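How to Get Tea and Coffee Stains Out of a Tablecloth

My grandmother had a linen tablecloth that came out for every birthday, and by the time it reached me it had a brown ring at one end, a paler ring beside it and a long thin dribble that ran nearly to the hem. I was told it was past saving. I spent a wet April afternoon on it at the kitchen sink, and all but the faintest shadow of one ring came away, so please don't give up on yours until you've had a go at this!

Before you start

Look for a care label. Cotton, linen and most polyester mixes will put up with everything below. Silk and wool won't, and neither will anything with hand-dyed embroidery, so take those to a good dry cleaner and tell them what was spilt and when (they really do want to know, especially if there was milk in it).

If the cloth is coloured, try each mixture first on a bit of the hem. Dab it on, leave it ten minutes, rinse and let it dry fully. My friend Chandrasekhar Panicker skipped this with a lovely rust-red cloth and now has a lovely rust-red cloth with a pink corner, which he keeps turned towards the wall.

You will need

White vinegar
Washing-up liquid, the plain sort
Bicarbonate of soda
Oxygen bleach powder (the kind sold for whites and colours, not chlorine bleach)
Two or three old white towels or cotton rags
A washing-up bowl big enough to push the cloth right under

For a fresh spill

Lift off as much as you can with a dry rag, pressing straight down. It is terribly tempting to rub, and I still catch myself at it, but rubbing pushes the colour sideways and roughs up the threads. Move to a clean patch of rag each time until very little comes up.

Then hold the stained part over the sink, wrong side up, and run cold water through the back of it for a couple of minutes. Black tea and black coffee will often go with nothing more than this. If there was milk, work in a drop of washing-up liquid with your fingertips, leave it five minutes and rinse again. Keep the water cold at this stage - hot water can set the milk.

For a dried stain

Mix 200 ml of white vinegar with 200 ml of cold water and add a small squeeze of washing-up liquid. Fold a towel under the stain, sponge the mixture on from the outside edge inwards, and leave it for 40 minutes. Go and have a sit down. When you come back, rinse it well and see how it looks while it's still wet.

If there's a mark left, make a paste of bicarbonate of soda and water, about as thick as toothpaste, and pat it over the top. Let it dry to a crust, brush it off and rinse.

For a very old stain

This is the one that rescued Gran's cloth. Dissolve the oxygen bleach in warm water, following the amounts on the tub, and soak the whole cloth, not just the mark, or you may end up with one very clean circle. I leave mine overnight, giving it a swish before bed and another at breakfast. Wash as usual afterwards.

Whatever you do, keep it out of the tumble dryer until you're happy. Heat fixes what's left and you'll be back at the beginning, only crosser. Dry it on the line if you can, and if the mark is still showing, repeat the soak. Mine took three goes.

Good luck with it, and do write and tell me how you get on, particularly if you've found something that works on turmeric, as I'm still losing that battle.
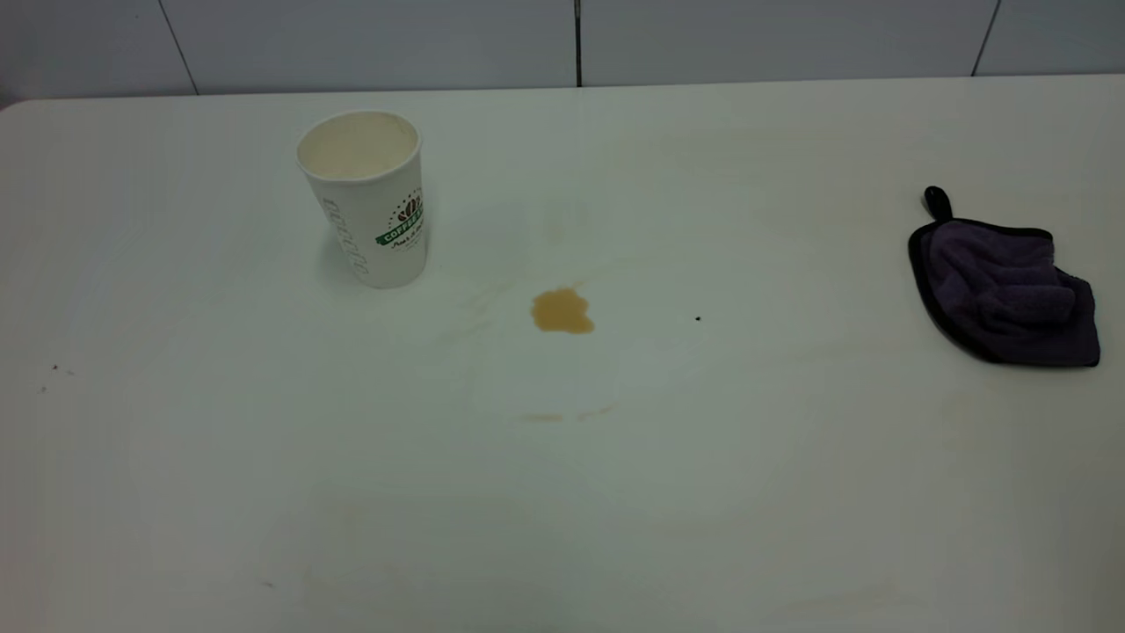
I've promised to do red wine next, and candle wax after that, once I've got hold of some decent brown paper.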